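Visit report: Sulness refill and housekeeping supply facility, open day
April 6, 2021

I attended the open day at Sulness on behalf of our purchasing group. We run 40 short-stay units and buy hand soap, dish liquid and laundry detergent in bulk, so the interest was practical. The program had two parts, a tour of the filling area in the morning and a session on decanting and bathroom stock in a furnished unit after lunch. Naveen Dixit led both.

Arrival and intake

Parking is at the rear. Sign-in took longer than it should have, as the visitor list had been printed in order of registration and the desk had to search it by hand. Hair nets and shoe covers were issued at the inner door. Groups were kept small and we started on time.

Raw material comes in by drum and by tote. Each container gets a paper tag with the lot number and the date opened, and the tag stays with it until it is empty. I asked whether the tags were scanned anywhere. They are not. The numbers are copied into a binder at the end of the shift, and Dixit said a change to this has been discussed since November.

Filling area

There are 4 filling stations, of which 2 were running during the visit. Both were on dish liquid. The bottles are filled by volume with a piston filler, capped by hand, then checked on a bench scale. Tolerance is set on the scale and an out-of-range bottle goes into a gray bin for topping up or draining. The operator at the first station had a steady rhythm and the bin was nearly empty when we passed.

The filler nozzle is lowered into the bottle and rises with the liquid level. This keeps foaming down, which matters more with dish liquid than with detergent. At the second station the nozzle height had been set for a taller bottle and the foam was visible above the shoulder. It was corrected while we stood there.

Caps and pumps are stored on open shelving along the side wall. Pump heads are supplied locked down, with the dip tube cut to the bottle size. Dixit passed around a tube that was too long for its bottle. It bends at the bottom and curls up the side, and the pump starts drawing air with a good deal of product left. A tube cut square can also seat flat against the base and block itself, so theirs are cut at an angle. I had not considered this before and will check ours.

The Agarwal line, which is their refill pouch range, was down for cleaning. We were shown the pouch stock only. The seams look adequate. I would want to see a case of them after transport before ordering any.

Storage

The warehouse has 258 pallet positions in a single aisle layout. Product is rotated by date, oldest to the front, and the dates face out. Scented and unscented stock are kept at opposite ends. The smell at the scented end is strong and one member of our group waited outside.

I noted no leaking cases. Shrink wrap was tight and the bottom layers were not crushed. Drain covers were clean. The floor marking needs repainting near the dock.

Afternoon session: decanting

Lunch was sandwiches, eaten standing. The second part covered what happens to the product once it reaches the unit, and this was the more useful half for us. The subject was travel dispensers, meaning the small clear pump bottles that some operators put out for guests, and how to fill them at the counter without much loss.

Two methods were compared. The first is to open the large bottle and pour through a funnel. It is quick, but the thicker liquids sit in the funnel neck and trap air, and the last of it ends up on the countertop. The second is to leave the large bottle closed and pump straight into the open neck of the small one. This is slower. 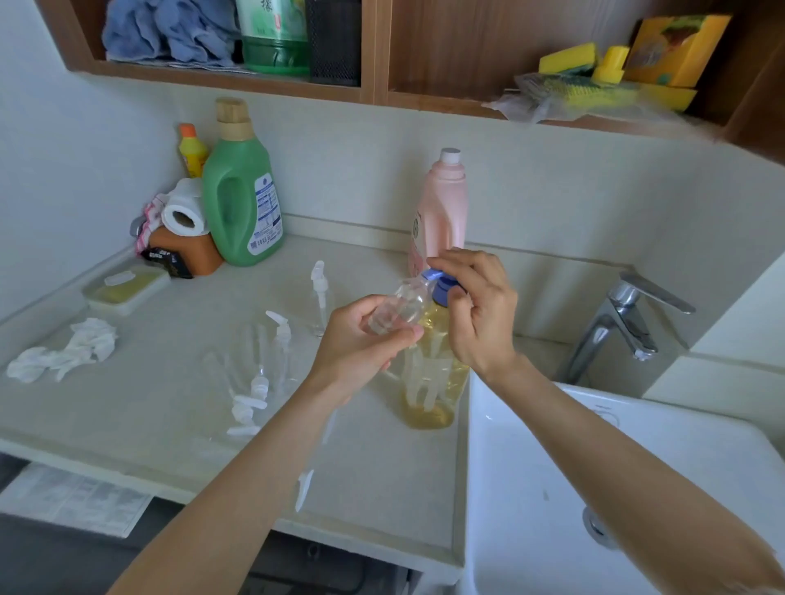
My preference is for pumping. The large bottle stays upright, the small one is held tilted so the liquid runs down the inside wall, and very little foam forms. The neck of the small bottle should be kept close to the nozzle. Short strokes work better than full ones, particularly toward the end, when a full stroke can overshoot. Leave a gap at the top for the dip tube and pump, which displace more than one would expect.

Labeling was discussed briefly. Clestent sells a water-resistant label for small dispensers and Sulness recommends it. Urkolico supplies a similar one on a roll. I took samples of both and will run them through a few weeks of normal bathroom use. A clear bottle with no label is a problem in any shared unit, as dish liquid and body wash can look much alike.

There was also some disagreement in the group on whether small dispensers should be refilled at all or replaced each time. Dixit's position is that they can be refilled if they are rinsed with hot water and left open to dry completely, and that topping up over old product is the thing to avoid. Pumps should be rinsed by pumping clean water through them until it runs without suds.

Points to follow up

Price list for the large pump bottles, by the case and by the pallet.
Dip tube lengths on our current stock.
Minimum order on refill pouches, once the line is running again.
Label test, both samples.

Travel time was two hours each way. Reimbursement forms have been sent in - the toll receipt is missing and I have asked for a copy.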